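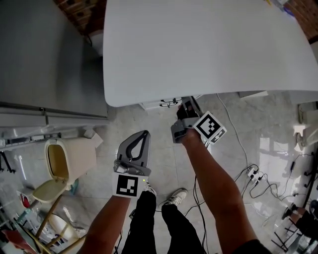 ## Sorting out the corner under the desk

I put this job off from December until now, and it took one wet afternoon. If you've got a big table with a power strip lurking near it, a drawer unit that won't pull out properly and a bin that's somehow always in the way of your feet, you're in the right place! Mine is a white table with a curved edge, a metal cabinet to the left of it and a tiled floor, and everything I own with a plug seems to end up between the three.

I'm not a tidy person by nature (ask anyone who's shared a room with me), so what follows is the lazy version. There's no drilling, and you won't need to move the table.

### What I used

- a roll of hook-and-loop tape, the sort you cut to length
- masking tape and a pen for labels
- an old towel to kneel on — tiles are murder on the knees
- a soft brush and a bucket of warm water with a drop of washing-up liquid
- a torch
- one empty cardboard box

The hook-and-loop came from Venik, but any make will do. I'd steer clear of plastic cable ties for this. You will want to swap a charger in a fortnight and then you'll be sawing at the thing with nail scissors.

### 1. Clear the floor first

Move whatever you can carry. Chair, bin, boxes, the stray packet of something you dropped and forgot. Push it all to one side of the room and don't start sorting it yet. I always start sorting it, and then it's teatime and I'm reading an old instruction booklet.

Leave the cables where they are for now.

### 2. Label before you unplug

Get down there with the masking tape and put a flag on every plug while it's still in the strip. Follow each cable with your hand all the way to whatever it runs, because black cables all look the same once they've crossed over each other. Write the name of the thing on both sides of the flag.

I found 2 chargers that ran to nothing at all. One was for a phone I gave to my cousin Aurélien Millet. Into the cardboard box they went.

Now save anything you're working on, shut things down properly, switch off at the wall and unplug the lot.

### 3. Sweep, then wash

Brush from the wall towards you, and go under the drawer unit as well. If yours is on castors, roll it out. If it isn't, take the drawers out so it's light enough to shuffle, and put a folded bit of towel under the feet so you don't scratch anything.

Marble-look tiles show every streak, so wring the cloth out hard and go over them again with a dry one. Let the floor dry completely before a single plug goes back down there. I had a cup of tea and rang Mercy Mwakyusa, and by the time she'd finished telling me about her new kitchen it was bone dry.

### 4. Pick a home for the power strip

Sit down in your usual spot, stretch your legs out as you would on a long day and have a look at where your feet land. The strip needs to be somewhere else! Mine was happiest further along, closer to the wall, where I can still reach the switch without crawling.

A few things I've learnt the hard way:

- keep it off any spot that gets mopped weekly, or get a strip you can hang up
- don't put it behind the bin
- don't cover it with a box to hide it, as it needs air
- never plug one strip into another

### 5. Bundle the cables

Lay them out in straight lines from the table to the strip. Group the ones that travel the same way and wrap a bit of tape round them every couple of hand-widths — snug, but loose enough that you can slide a cable out. I keep thin ones apart from fat ones, otherwise the thin ones get yanked.

Any extra length gets folded into a flat loop up near the table. Don't wind it tight. And please don't leave a cable running slantwise across the place where you put your feet. Take it down the back of a table leg and then along the wall, even if that uses up more of it.

### 6. Sort the drawers

You've got them out anyway. Tip everything on to the towel and be quick. I kept pens that write, one notebook, scissors and the stapler. My Brandstead hole punch has been jammed for years and I finally let it go (Gwenaël Baudry says he can mend it, so it has gone to live with him).

The ledge along the bottom of the cabinet got the same treatment. Ledges attract small things and there's no cure, so I've allowed myself one little tray and whatever doesn't fit has to leave.

### 7. Put the rest back

The bin goes on the side you throw from, far enough out for the lid to flip without knocking anything. Chair next, and sit in it. Swing your legs about. If you touch a cable, go back to step 5 and shift that bundle over.

Then plug in one thing at a time, checking each flag, and switch on at the wall last of all. Leave the flags on.

### Keeping it that way

On bin day I run the brush round under there, and if there's a new cable I flag it before it goes in. The box of mystery chargers stays by the door until the next trip to the recycling point, and I'm not allowed to open it.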